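Play kitchen dish and food set from Skatstead, the long review I said I'd do

Edit: fixed the part about the lids, there are none, I was thinking of the old set.

OK quick one, lunch break. Bought the Skatstead dishes and food set in March, so it's had a good seven months. Used nearly every day, first by one kid, then by two once the cousin moved in down the street. Paid full price. Nobody sent me anything.

Short version: dishes great, food good, green cup-and-spoon stuff fine, storage bag terrible. Read on if you want the long version.

The dishes

Hard plastic, light, stack OK. Colors are soft and kind of see-through on the green ones, which I like more than I thought I would. Most play dishes are fire-engine red or that awful purple. These look decent left out on a white table, and they will be left out on a white table, let's be real.

Sizes vary. The big oval is my favorite because it holds a whole pretend dinner, or one bottle of ketchup and nothing else if that's the mood. The small round ones are snack size. Real snack size too, we put crackers on them all the time. Packaging says food safe, top rack only. I've put them in the bottom rack more than once and they lived. Don't tell Skatstead.

Scratches: yes, on the see-through green. Fine little ones, you notice them if you tilt the plate at a window. The blue hides them. If you care about that sort of thing buy the solid color version, think it's the same price.
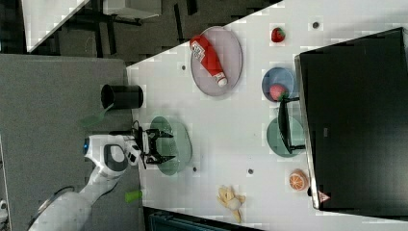
Ketchup on the big plate, strawberry on the blue one, spatula off by the cup.

The spatula. Short handle, wide flat head, good for small hands. Actual flipping works. It will get under a toy fish stick (not in this set, ours are Mendes) without shoving it off the far side of the plate. Slippery if hands are wet, so not a great bath toy, which of course is where it goes.

Cup is a cup. Straight sides, plain, tips over if you breathe on it. Would of liked a wider bottom.

The food

Better than the price. The strawberries are the star, nice leafy top, good red, and small enough to fit a pile of them in the cup. NOT for babies though. Box says age 3 and up and I'd stick to it, the smallest pieces are mouth sized.

Ketchup bottle is a squeeze bottle shape. Every kid who comes over grabs it first and there is fighting. If they sold a second one alone I would buy it today. The label on ours is holding up, one corner lifting a bit. I pressed it down with a dab of glue stick and it's been fine.

Half orange has the segments on the cut face and a pale edge, looks right from across the room. We are missing the other half since April or so. Probably in the car.

Apple rolls. Rolls off the plate, off the table, under the stove. Put it in a bowl, is my whole advice on the apple.

Paint on the food: small chips on the strawberry tips, none on the rest. We had a Fledon set before this and that one was bald by the second week, so I'm happy.

The colander

Sold separately, same catalog, and I almost skipped it. Glad I didn't. This is the piece that gets used the most now. It's oval and pretty shallow with little holes all over the bottom and a small handle at each end, so two kids can carry it together or fight over it together. Pale green, goes with the rest without matching exactly. Everything goes in there, gets "washed", gets dumped out, goes back in.

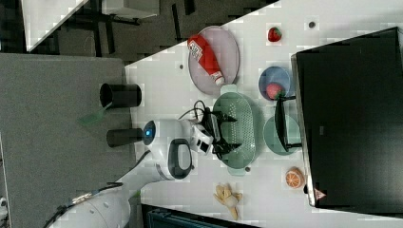
Does the colander work with real water, or is it only for pretend?
It drains fine at the sink and in the tub, but rinse it right after sand or the holes clog up and you'll be poking them out with a toothpick.

Takes up more room than you'd guess. On our small table it sits right in the middle and the plates have to go around it. If you're tight on space measure first. Doesn't fit inside the oval plate either so stacking is a bit of a puzzle: plates flat, bowl on top, colander upside down over the whole thing. That works. Took me 4 months to figure out, so you're welcome.

Stuff I didn't like

The storage bag. Thin, drawstring came out of the hem on day one, and it's too small for the set it comes with. I mean come on. I threw it out and bought a Hondmont bin with a lid, the low wide kind, and everything goes in with room left over.

The price of single pieces. A replacement plate costs nearly half what the set does. So you lose one plate and you think about just buying the set again, and I guess that's the idea.

Colors are random. You can't choose. Ours is heavy on green, my sister got mostly yellow and pink and likes hers less. If your kid has Opinions about color go look at it in the store, the window on the box shows you what's in there.

The smell. Light plastic smell when opened, gone after a wash and a night by an open window.

How it held up

No cracks. Been dropped, stepped on, left on the porch over a rainy weekend. One plate has a wobble now and I blame the bottom rack, so that's on me. Strawberry leaves are still attached to all of them, which I did not expect, that's the first thing to go on every toy fruit we've owned. Cup is perfect. Spatula has a tooth mark on one corner.

Cleaning is easy. Warm soapy water in the colander bowl method: dump all the food in the colander, dunk the colander in the sink, swish, lift, shake. Done. Towel dry the bottle if you care about the label. Don't soak the fruit over night, the one time I did the apple had water sloshing in it for days.

Who it's for

Kids who already play restaurant. Also good as a gift, the box is nice and flat and easy to wrap. If you have a bigger kitchen set with its own dishes then just get the colander and one pack of fruit and call it a day.

Skip it if you want wood. Skip it if the kid's still chewing everything.

Score: 8 for the dishes, 7 for the food, full 10 for the colander, and the bag gets a zero. I'd buy it again, and probably will once the other orange half is declared dead.

Gotta run, will answer stuff in the comments tonight if I can. Someone asked last time if the pieces fit the Mendes play stove, the small plates yes, the oval no, it hangs over the burner by a lot.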